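The woman across the table has been selling bedding for most of her working life, and she would like me to know that she thinks thread count is rubbish.

"I don't mean it's a lie," she says, stirring a tea that has had no sugar put in it. "It's a real number. You can count threads. But what people think it tells them, it doesn't tell them. You get a sheet at 915 and the customer thinks it's nearly twice as good as one at 509. Twice as good at what?"

We are in the back office of Standix, the shop she has run in one form or another since she left school. She agreed to talk on the condition that I left her name out of it. She still has to buy from these suppliers, and some of them are touchy. I came because I'd spent more than I meant to on a set of sheets from Brunance, whose leaflet promised "hotel sleep at home", and I had slept in them exactly as badly as I had in the old ones. I wanted somebody in the trade to tell me whether I'd been had.

"A bit," she says. "What did you pay?"

I tell her. She doesn't laugh, which I appreciate, but she does put the spoon down.

Her argument goes like this. A single square inch of cloth will only hold so many threads of a decent thickness. To get past that, a mill can use thinner threads, or it can twist several thin ones together and count each strand. The sheet you take home may be heavier and warmer than the plainer one next to it, and it may wear out sooner. The number on the packet has gone up all the same.

"They found out people shop by the number, so they made the number bigger. I'd have done it myself if I owned a mill."

I put it to her that some expensive sheets do feel nicer. I had handled a few on the way in, and there was a white pair by Ellemo that I'd have taken home if I hadn't already been stung.

"Feel nicer in the shop," she says. "That's finish. They put a softener on it so that when you stick your hand in the packet it's lovely. Wash it 3 times and come back to me."

Does anyone come back to her?

"To complain, yes. All the time. They say, it's gone hard. It hasn't gone hard, it's gone back to what it was."
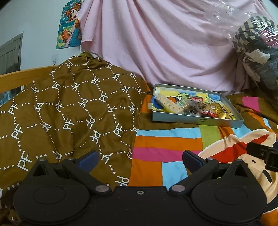
What she does rate is the fibre and the weave, and she is impatient with how little people ask about either. Plain cotton in a plain weave is what she has on her own bed. It creases, and she doesn't iron it. Sateen she finds clammy, although she sells plenty of it. Polyester mixes she defends more warmly than I expected, mainly for families. They dry fast, they hold a colour, and a child who has been sick at two in the morning doesn't care about Egyptian cotton.

She brings that up herself, Egyptian cotton, with a look.

"Ask them which part is Egyptian. Ask them how much of it. I had a rep in here in May with a sample, very proud, and I asked him what percentage and he said he'd get back to me. I'm still waiting."

I say this sounds like a story she's told before. She agrees that it is, and that in other years it was other reps.

I should admit that I wasn't fully on her side by this point. It is easy to be plain-spoken about the thing everyone already suspects, and she does have a shop full of the stuff. On the shelf behind her was a boxed set with "781 thread count" across the front in gold. I pointed at it.

"Yes, and it sells," she says. "I'm not a charity. If someone comes in and asks me, I'll tell them what I've told you. If they come in and pick that up and walk to the till, I'll say it's a lovely colour."

Is that honest?

"It is a lovely colour."

We moved on to the claims she thinks are worse. Sheets that say they cool you down. Pillowcases with silver in them, copper in them, aloe in them. A range from a firm called Đinh that was supposed to be woven in some way that helped with snoring, which she refused to stock and which, she says, did very well for a competitor up the road. She has no idea whether any of it does anything, and what bothers her is that she can't get a straight answer when she asks how it was tested. She was once sent a chart with no figures on either side of it.

"A line going up," she says. "That was the evidence. A line, going up."

I asked what she'd tell someone with a fixed sum to spend and a bad night's sleep behind them. She thought about it for longer than I expected and then said she would tell them to spend it on the mattress, if theirs was old, and if it wasn't, on a second set of ordinary sheets so they'd change the bed more often. Clean sheets are the only thing in the whole business she is sure about. She has never had a customer tell her they slept badly on the first night of a clean bed.

I pointed out that this was no more scientific than the line going up.

"No," she says. "But it's free."

It isn't quite free, given the price of running a washing machine, and when I said so she conceded the point and told me to wash at forty, skip the fabric softener and hang them outside if I could. Softener, in her view, coats the cotton and stops it taking up sweat, so you end up with a soft sheet that feels damp by morning. I have no means of checking this. I've stopped using it for now, and the Brunance sheets are stiffer than they were.

Before I left I asked whether I should take them back. She wanted to know if I'd kept the packet. I hadn't.

"Then they're yours," she said, and went out front to serve someone who was holding the boxed set with the gold lettering.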